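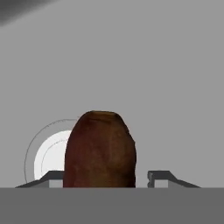
Serial Television and Continuity
Handout 3: Retcons and the Series Bible

Terms

Continuity: the set of facts a series treats as settled. It covers events, dates, places and the rules of the story world.

Retcon (retroactive continuity): a later episode changes the meaning of an earlier one. An additive retcon supplies new information and leaves the old scenes standing. A subtractive retcon removes an event from the record.

Series bible: the internal document in which the writing staff records continuity. Length varies. The bible for Ferkton ran to 200 pages by the end of its second season.

Case A: Ferkton

The pilot places the closing of the mill in 1,976 script-days before the first scene, a unit used only in the bible. Dialogue in season 2 gives a shorter gap. The writers kept both and assigned the error to the character who speaks the line. Classify this as additive. Note that the pilot was not recut.

Case B: Tunstall

Season 3 opens with the harbor fire undone. No character refers to it again. Classify as subtractive. Compare the recap before the season opener, which leaves out all footage of the fire.

Case C: Meteo

An anthology with a shared setting. Continuity is carried by place names and weather reports, and the cast changes with each story. Contradictions between episodes are harder to classify. We will return to this in the unit on shared worlds.

Reading and viewing

Watch the first two episodes of Mernex before Tuesday. List each statement about the past made in dialogue, with speaker and time code. Mark any statement that a later scene contradicts.

Bring the list on paper.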